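Home | Diary | Older | Newer

December 2023

Another Monday given over to the cache. Wilma Chisholm wants everything at Indside moved to the new caching layer by April, and I still can't see what we get for it. The pitch says pages come back in 90 ms. My own runs this morning gave 219, with the old code sitting at 200.
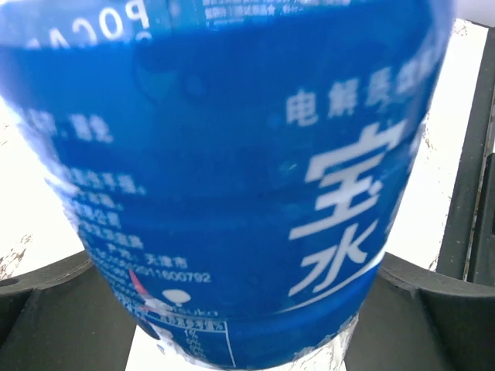 Jouko Harju reckons I'm testing with a cold cache and should warm it up before I complain. Fair enough, but our users arrive cold too, most of them once a week.

Tried it his way after lunch. Better, I'll admit, until the keys expired together and the database got the lot at once.
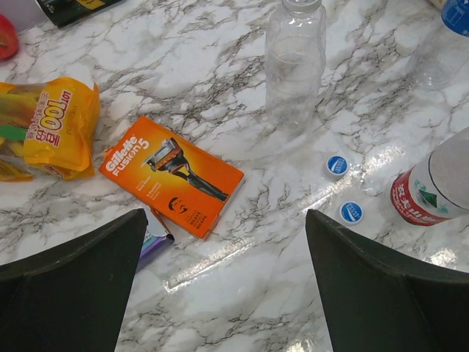

Spreading the expiry times would help. That means touching every call site, and grep finds 2744 of them. The "drop-in replacement" claim looks thin to me.

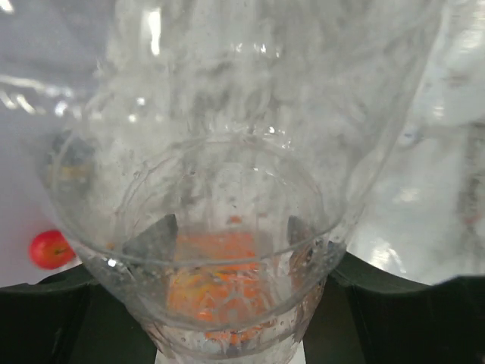

Sobia Sandhu has offered to write a wrapper. I said yes, with little faith. We've had wrappers before, and the Tanoli one is still in there, wrapping nothing.
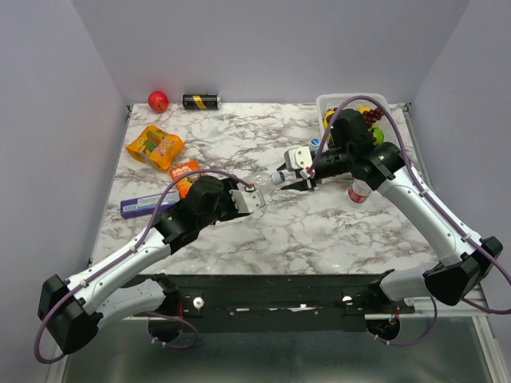

Left the branch unmerged. Tomorrow I'll try evicting by tag, if the docs for it match the release this time.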